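Tuesday, late, tea gone cold
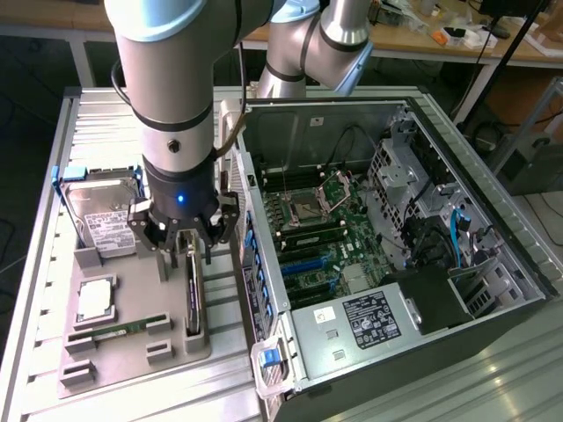
I have been thinking about old computers all evening, which is not how I expected to spend it, but there you go. It started with the tower I want to rebuild for the spare room at Lodiswood, and it has ended with me sitting up in my dressing gown writing about memory sticks.

I do love the inside of a desktop once the side panel is off and it's lying down flat like a patient. Everything has its place. There is the green board in the middle, and the little metal lever standing up beside the processor socket, and the cover hinged open, and it all looks so much more approachable than it does from the outside. When I was younger I thought you needed a degree to take one of these apart. You need a screwdriver and a clear bench, mostly, and a bit of patience with cables.

The clear bench is where I have always come unstuck. My habit is to put parts down wherever my hand happens to be, and then I spend the next hour lifting up magazines. So I was very taken with the idea of a tray where each thing has its own shaped holder - the processor in a square pocket, the memory lying along a long slot, the hard drive in its blue caddy. I could have used that the year I lost a stick of RAM and found it months later in a Surusport bag with my swimming goggles. It still worked, too!

I would like to make something like it for myself. I have an offcut of timber from the Travthorpe shelves, and I could line the hollows with felt so nothing gets scratched. Grey would be sensible, but I have rather a lot of mustard-coloured felt left over from Christmas, so mustard it may have to be.

I also went through my parts tin after dinner and sorted the screws, properly this time, into the old Murakami biscuit tin with the dividers. There were 54 of the coarse ones and 17 of the fine ones, and one that doesn't match anything I have ever owned. I kept it anyway. I always do, and the day I throw it out will be the day I need it.

What I haven't decided is whether to put two drives in or just the one. Two would be nice, with all the photos on the second, but then there is the extra cable to find a path for, and I am never happy with where they end up. The light blue ones look so cheerful looping down out of the drive cage that I might stop trying to hide mine. Nobody is going to see it once the panel is back on except me.

My back is telling me to go to bed. Tomorrow I must measure the offcut, look for the good chisel, and ring about the dentist, which I have now put off twice. And bring the washing in before the dew gets to it, if it hasn't already.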